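How Does Steam Cook Food?

Put a pot of water on the stove and for a while it just sits there. Then small bubbles form on the bottom, bigger ones rise, and a white cloud starts to drift off the top. Cooks have used that cloud to make dinner for thousands of years.

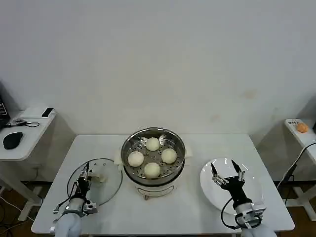 By the Flondine Kids' Science Desk
Updated 11/6/19
Reading level: grades 3 to 5

Water is made of tiny particles called molecules. In a glass of cold water they slide past each other slowly. When you heat the water they move faster. At 212 degrees Fahrenheit (100 degrees Celsius) they have enough energy to break away from the liquid and fly off as a gas. That gas is steam.

You can't see steam. The white cloud over a pot is made of very small drops of water. They form when steam meets cooler air and turns back into liquid. Look closely at the spout of a kettle when a grown-up is boiling water. There is a clear gap right next to the spout, and the cloud starts after it. The gap is where the steam is. Don't put your hand near it, even though it looks empty.

Why steam is good at cooking

When steam touches a cool piece of food, it turns back into water. This is called condensation. As it condenses, it gives its heat to the food. Steam carries a lot of heat, so the food warms up quickly.

Food in a steamer sits above the water on a tray with holes in it. The steam comes up through the holes and goes all around the food. A lid keeps most of the steam inside.

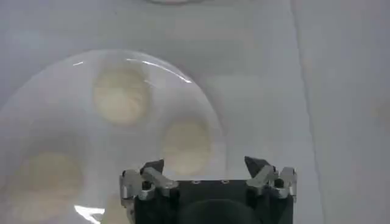 Bread dough is a good thing to think about next. Dough made with yeast is full of tiny bubbles of gas. The yeast makes this gas by eating sugars in the flour. When the dough gets hot, the bubbles swell and the dough puffs up. Then the dough sets, and the bubbles stay where they are. Those are the holes you find when you tear a bun open.

In an oven, the air is hot and dry. The outside of the dough dries out and turns brown. In a steamer, the outside stays damp and never gets hot enough to brown. That is why a steamed bun has soft, pale skin - and no crust.

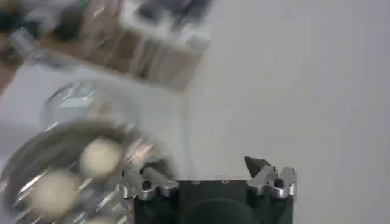 Steam also takes up much more room than water does. One cup of water makes more than 1,000 cups of steam. If steam can't get out, it pushes hard on whatever is holding it. Steam engines used this push to turn wheels and pull trains.

Words to know

Molecule: a very tiny bit of a substance.
Condensation: when a gas turns into a liquid.
Yeast: a tiny living thing that makes dough rise.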